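Robot is starting in our prep room — what happens to the people who do that job now?
Posted by Krisztina Szilágyi, 11th August

I run mornings at the Trutlow site, small catering place. Management wants a two arm robot doing table setup and clearing, plates, bowls, eggs, phones people leave behind, all that. Before it comes we get to look at simulation runs. They sent me a folder and want comments.

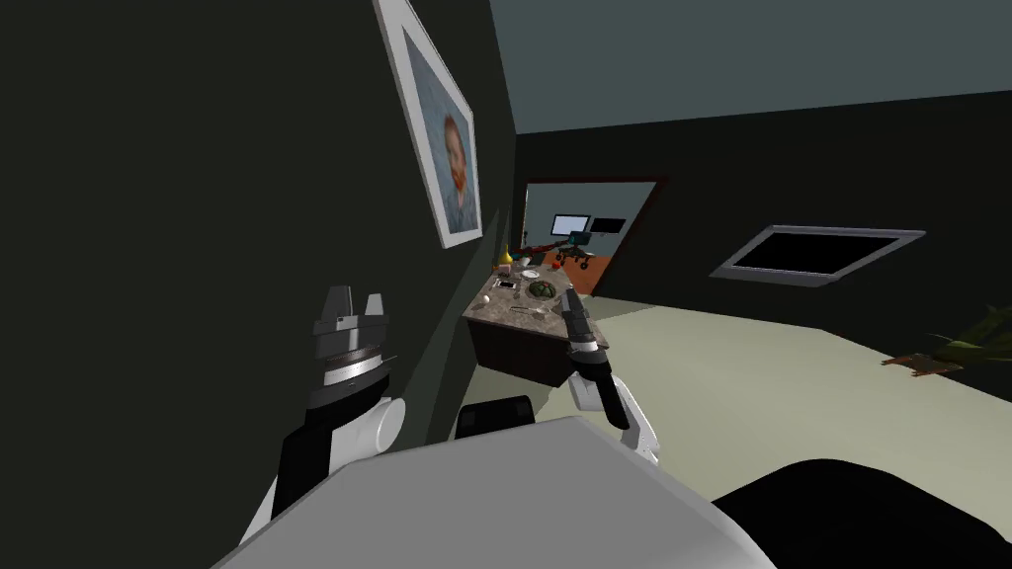 My crew is worried, fair enough. Nobody is being let go, that's in writing. But 2 of them have set tables for years and now the word is "supervising". Same pay, no training planned so far. Has anyone been thru this? What did you ask for up front?

Lộc Lã
We did it at Niltville in March. Ask for training hours, paid, BEFORE the thing is switched on. We got it after and it was a mess. Also get a say in what it touches. Simulation is good for that, you can argue about the egg before there's a real egg on the floor. Look at the wrist views too, not just the wide one.

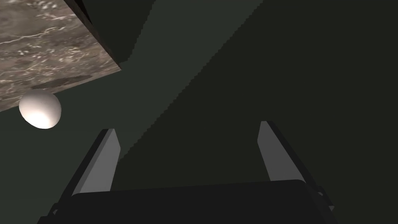

Egg by the stone slab, gripper open

The supervising part is tiring in a different way. You stand there and wait, then it needs you fast. We ended up swapping people every couple hours — helped a lot. And ask who writes up the stops. At our place it landed on the crew, 381 stop notes the first month, no time set aside for it. Put that in the agreement.

Prasanna Seneviratne
depends on your contract. ours says no more than 100 minutes watching at a stretch. talk to your rep
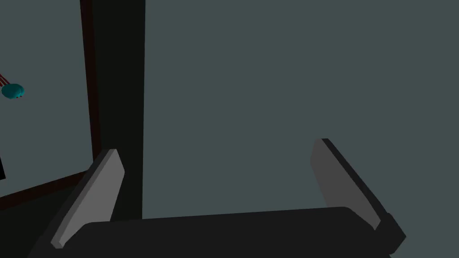

Huguette Besnard: I'd push back a little on the swapping. At Famwood it meant no one really learned the machine and we all waited on the tech. Have one person per shift who knows it well, and pay them more for it. We asked for 3000 a year extra and got most of it. The others can keep doing the setup work they're good at, there is still plenty.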